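Pencil case

A pencil case is a small container for carrying writing and drawing tools. It may be a rigid box, a roll or a soft pouch, and is made of wood, metal, leather, cloth or plastic. Pencil cases are used mostly by schoolchildren and students, but also by artists, surveyors and office workers. In some regions the terms pencil box and pencil pouch are kept apart, the first for hard cases and the second for soft ones.

History

Cases for pens are much older than the pencil. Scribes carried reeds and brushes in narrow holders, often with a well for ink at one end. When graphite pencils became common, these holders were made shorter and wider, and the ink well was dropped.

Wooden boxes with a sliding lid were the usual school type for a long time. The workshops of Warnach sold a two-layer model in which the upper tray turned on a peg to uncover the lower one. It held 8 pencils, a pen holder and an eraser. Pressed tin boxes with a hinged lid followed and were cheaper to make, though the paint chipped and the hinge pins tended to work loose.

Soft cases spread once zippers became cheap. The Hurnton company moved from leather purses to school pouches and at one point listed more than 200 patterns in its catalog. Most differed only in the print on the cloth.

Types

Hard cases protect the points of pencils and keep rulers from bending. They are noisy when dropped and take up the same space in a bag whether full or empty.

Rolls are strips of canvas or leather with sewn slots, closed by a tie. Artists use them for brushes and colored pencils. The Brirka roll, named after the town where it was first sewn, has 27 slots and a flap that folds over the tips.

Soft pouches are flat or tube-shaped and close with a zipper, a snap or a drawstring. They hold odd shapes such as scissors, compasses and glue sticks. Pencil points break more easily in them.

Binder pouches have punched holes along one side so that they can be kept in a ring binder with the papers. The Krishnan pattern has seven holes and fits several ring spacings.

Care

Cloth cases are usually turned inside out and washed by hand. Graphite dust comes out with soap, but ballpoint ink rarely does. Tin cases rust at the corners if put away damp. A sticking zipper can often be freed by rubbing the teeth with a pencil. 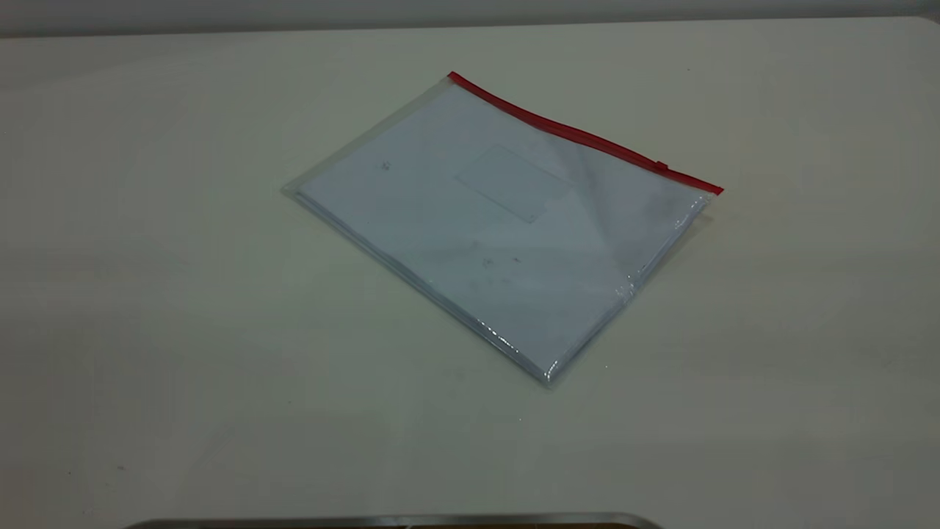
Use in examinations

Many schools and testing centers limit what may be placed on a desk during an examination, and ordinary pencil cases are often left at the front of the room or under the chair. Clear cases are commonly allowed, as the contents can be checked without opening them. The plainest kind is a flat plastic pouch, roughly rectangular, with a zipper along one edge – the body is transparent, and only the zipper strip has a strong color such as red. Rules differ on labels and stickers, and some centers ask that these be removed before the test begins. Calculator covers are generally treated as separate items.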